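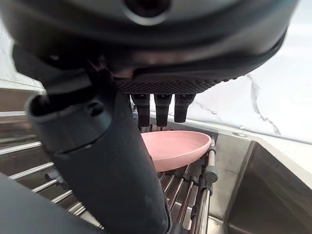 Morena Serra
Feb 3, 2022

1/ Spent the afternoon at the Plemow open day in Drestby. Notes on their kitchen manipulation rig, called Ludo. Thread, mostly hardware and a few numbers.

2/ Ludo is a two-arm machine on a wheeled base with a five-fingered hand on each arm. The hands are made by Dobre and bought in. Plemow does the arms, the control and the training. They were open about which bits are theirs.

3/ The task is clearing a sink area. Plates and bowls go on a rack, food stays out of the way. Plates are the hard part. A shallow rim on metal rods leaves very little room for fingertips, so the hand has to come down either side of the rim and close before the plate slides along the bars.

4/ The engineer on the stand said most failed plate grasps are thumb placement. Come in too steep and the thumb lands on a rod. They tried a depth threshold and dropped it, as polished steel gives poor depth readings. The current version goes on colour images plus finger current.

5/ Control loop is 200 Hz at the arms. The policy runs far slower and sends short chunks of motion, which the arm controller smooths. I asked what happens when a chunk is late. It holds the last pose, then stops. Sensible enough.

6/ The training set for this sink is 3,305 demonstrations, all teleoperated. No simulation data in the current model. They had a simulated sink last June but the contact between plate and rack was too far off to be of use.

7/ Sink contents get changed between sessions. Bok choy, aubergine, an orange pepper, a strawberry and a small clear cup on its side, all in the left basin. The roll-up rack goes over the right one. Clear cups are still on the list of things it does badly.
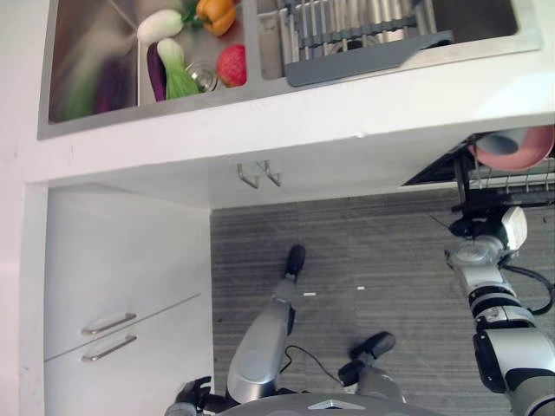 8/ Reach. With the base parked square to the counter, the far side of the sink is near the limit for both arms. Plemow's fix is to park closer and accept a cramped elbow. I would have liked a longer forearm, but that costs payload at the wrist and the hands are not light.

9/ Between runs they go through a joint check: one hand turned palm up, the other lowered, then swap. It picks up encoder drift before it shows as a missed grasp. They do it after every 24 runs, or sooner if somebody has leant on an arm. 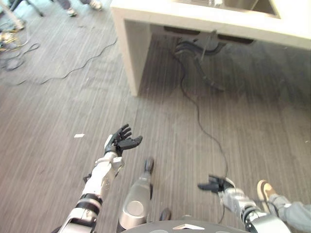
Ludo by the sink counter, left palm up, right hand low. Plemow, Drestby.

10/ Someone asked about cycle time. Up to 3 minutes for a plate if it has to regrasp, much less if the first attempt holds. No average given. I asked twice.

11/ Not covered: wet crockery, cutlery, anything stacked. Wet plates are next, and they expect to change the fingertip material first. I have asked for the grip force figures and will add them to this thread if they send them.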